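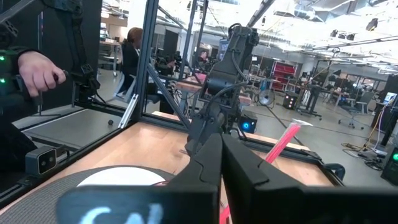 吸管的一百种好看:Plosville手作图集(十一月更新)

这个页面终于又长了一截!常来的朋友知道,我迷吸管已经迷了好一阵子,剪、压、编、串,什么都想试一遍。下面按顺序放的是这一季的材料、台面和几件成品,每张配一两句话,想到哪儿写到哪儿。点小图可以看大图,手机上左右滑也行。

一、颜色

粉红色,偏一点点红,我心里的第一名。放在蜂蜜色的木台面上特别精神,木纹淡淡的,正好把颜色托出来。我试过在白桌布上摆同一种粉,整个人都觉得它没睡醒。

二、透光的那一头

吸管最迷人的地方在管口!光从旁边过来,颜色忽然变浅,变得半透明,像糖纸。做灯罩的时候我会特意把管口朝外留着,不剪斜,也不封边。

三、木台面

浅色木头,颜色暖,两边走的是黑色铝型材。木头配黑边,怎么看怎么顺眼。剪刀划上去的细印子我不打算磨掉,用久了的桌子就该是这样。

四、灰色圆盘

表面是细细密密的网点,中间一圈白。我喜欢把圆的东西放在木桌上,跟一根根直的吸管搁在一起,线条一下子就活了。要是拿灰色作底去比颜色,粉红最跳,薄荷绿会有点闷,柠檬黄意外地好!

五、剪成段的

长段做骨架,短段做珠子。短段剪得不齐没关系,串起来反而有手工味。剪的时候拿手拢着点,不然小段会飞,上次飞进了我的茶杯,喝到一半才发现。

六、Farkard星星

名字来自Farkard那边的一位网友发来的折法,我照着改了改,把收口藏到了背面。压扁的吸管比纸条有弹性,折出来鼓鼓的,捏着很舒服。初学的朋友从宽一点的吸管开始,细的真的很考验耐心(和指甲)。

七、几何吊饰,小号

最经典的八面体,十二根等长的短管,一根棉线穿到底。挂在窗边,有一点风就转。线别拉太紧,紧了管口会裂,松一点它自己会找到形状。

八、几何吊饰,大号

大号的这件叫“Sandhu”,一共用了2489段吸管,从夏天穿到现在。中间拆过一次,拆掉的部分我装在鞋盒里,后来又穿回去了。最下面一层是渐变,从深粉一路走到接近透明,傍晚四点多看最漂亮,墙上的影子比本体还复杂。

九、影子

既然说到影子,就给它单独留一格。吸管是空心的,影子却有深有浅,管壁重叠的地方颜色厚,中间薄。我拍了整整一个下午,午饭都忘了。

十、编织杯垫

把吸管压扁,两根经两根纬,跟编竹席一个路数。成品隔热一般,拿来放冷饮正合适。边缘折进去的时候用尺子压一下,折痕会利落很多。

十一、杯垫的反面

反面也很好看,我坚持要放!收边的小尾巴全在这里,哪里多绕了一道,哪里差点不够长,一眼就看得出来。

十二、一包500根的快乐

大包装是Asif Abbasi推荐给我的,他自己做灯,一次能用掉半包。颜色是混装的,我先按颜色分开,再按冷暖排一遍,排完什么都没做,光看着就很满足。

十三、Asif的灯

Asif同意我把他的作品也放进来,太开心了!他管这盏叫Jekton,管子一圈圈竖着排,高高低低像管风琴。灯泡用的是不怎么发热的LED,离管子留了足够的空。大家要照着做的话,这一点请一定照做。

十四、透明的东西

最近对一切透明和半透明的东西都着迷。玻璃也好,亚克力也好,能映出一点房间的影子,又能看见后面的地板,一层叠一层。下一季想把透明片和吸管放在一起试试,先做个小样,成不成再说。

十五、斜着放

摆吸管有个小心得:别都横平竖直。一根斜斜地往右上方靠过去,整张桌子就有了方向。Sandhu最早的草图就是从一根斜的开始画的,后来三根、六根,越画越停不下来。

十六、直线之外

黑色的立柱、斜撑,还有台边的铝框,这些线条我以前根本不会留意。穿多了吸管之后,走在路上看见脚手架都会站住数角度。朋友说我没救了,我觉得挺好。

十七、纸吸管

很多人问纸的能不能做。能!纸吸管更硬,颜色哑一些,条纹的尤其好看,适合做相框和盒子。不适合折星星,一折就起皱。用白胶粘,胶要薄,等它干透再动。

十八、失败的那只鸟

翅膀一边高一边低,脖子也歪。我原来想拆了重来,挂了三天,越看越喜欢,现在挂在书架旁边。

十九、收纳

长的竖着放进高罐子,短的按颜色分小格。千万别图省事把长的横着塞进抽屉,压弯之后那道折印回不去。剪剩下的碎段另外收一盒,做流苏、填铃铛都用得上。

二十、工具

剪刀、棉线、长针、一把钢尺,够了。长针要选针尾细的,粗的穿不过细管。剪刀我偏爱短刃,手感稳。棉线打一点蜡会顺很多,蜡烛头蹭两下就行。

二十一、Plosville手作日

来的人比预想的多,有位奶奶坐下来就没抬过头,一口气做了好几个八面体,还教旁边的小朋友打结。结束的时候她把最整齐的那个送给了我,现在挂在我床头。

二十二、下一季的颜色

薄荷绿和粉红,再加一点点灰。配色卡排了又排,粉红还是舍不得换掉,它就是好看嘛!

尺寸和穿线图放在“教程”那一页,八面体的最简单,建议从它开始。Jekton的做法要等Asif整理好,他说图还没画完。大家做了什么也欢迎发给我,手机拍的就行,请附一句用的是塑料还是纸,还有管子多粗,我会陆续加到图集后面。

上一季:纸绳与木珠
下一季:薄荷绿(准备中)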